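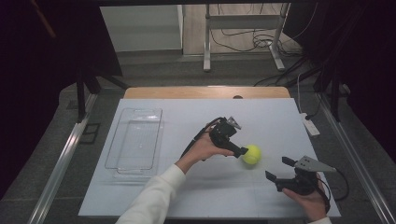
Talpur Hand Gripper, Club Pair
Sold by Watisura

Two grippers, one for each hand, for school clubs that would like to show a robot how to do something before asking it to do it alone. You hold them, you pick things up, and the recordings go to the club laptop over cable. Wireless was considered, and then we met a school's wifi.

In the box: left and right grippers, two cables, spare finger pads, and a 28-page guide written by Mehwish Satti, who coaches the Drerix student team and has opinions about cable ties.

Where to start: ball into tray. Every team thinks this is beneath them. Most need nearly 70 tries before the recordings are worth keeping, and the ball will visit the floor – bring a second ball. The Idow practice set (sold separately) has further tasks in order of humiliation.

Fingers: black, replaceable, open and close with your grip
Recording storage: up to 2000 short takes
Suggested ages: 12 and up, including coaches
Price per pair: $233

Club orders placed by the end of February ship together. Left and right are not interchangeable, whatever your team captain says. Single grippers can be ordered as spares.

Page updated November 4, 2018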